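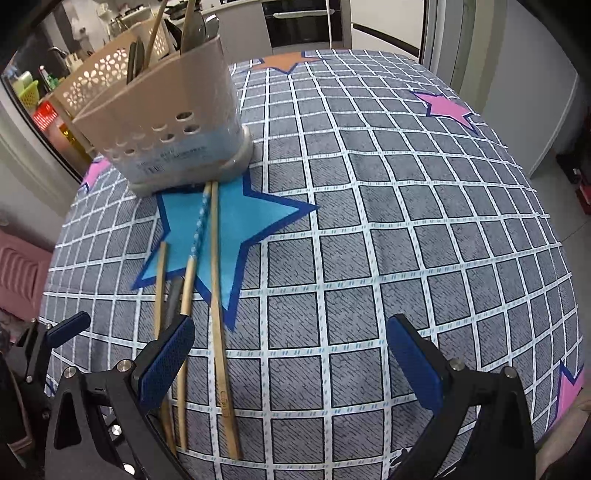

# Getting Old Stains Out of a Tablecloth

Updated October 29, 2018

Most stains that have been through the wash once can still be removed. Soaking does most of the work. These steps are for cotton and cotton blends. Don't use them on wool, silk, or anything with a coated back.

## What you need

- A basin or a clean sink
- Powdered oxygen bleach
- Dish soap
- White vinegar
- A soft toothbrush
- An old white towel

## Test the color first

Wet a corner of the hem, put a drop of soap on it, and press it against the towel for a minute. If color comes off on the towel, stop and take the cloth to a cleaner. Printed cloths usually hold up well, but dark reds and navy blues can run.

## Grease and sauce

1. Lay the towel under the stain.
2. Work in a few drops of dish soap with the toothbrush, going from the outside edge toward the middle.
3. Leave it for 15 minutes.
4. Rinse from the back with warm water.

Soy sauce and curry often leave a yellow mark after this. Go on to the soak.

## Tea, coffee, and wine

Mix one part vinegar with two parts cool water. Dab it on, blot, and repeat until nothing more transfers to the towel. Rinse well before you use any bleach product. Vinegar and chlorine bleach must never be mixed.

## The soak

Dissolve the oxygen bleach in warm water at the strength given on the package. Push the whole cloth under, including the clean parts, or you may end up with a pale patch. Leave it for 4 hours. Very old marks can go overnight if the label on the cloth allows it.

Wash as usual, then check the stain while the cloth is still damp. If you can still see it, soak again. Keep it out of the dryer until the mark is gone.

## Candle wax

Let the wax harden and lift off what you can with a spoon. Put plain paper over and under the spot and press with a warm iron, moving to fresh paper as it soaks up the wax. Colored wax may need the soak afterward.

Kai Hollmann

*Thanks to Rüdiger Weidemann for the correction to the vinegar mix in May.*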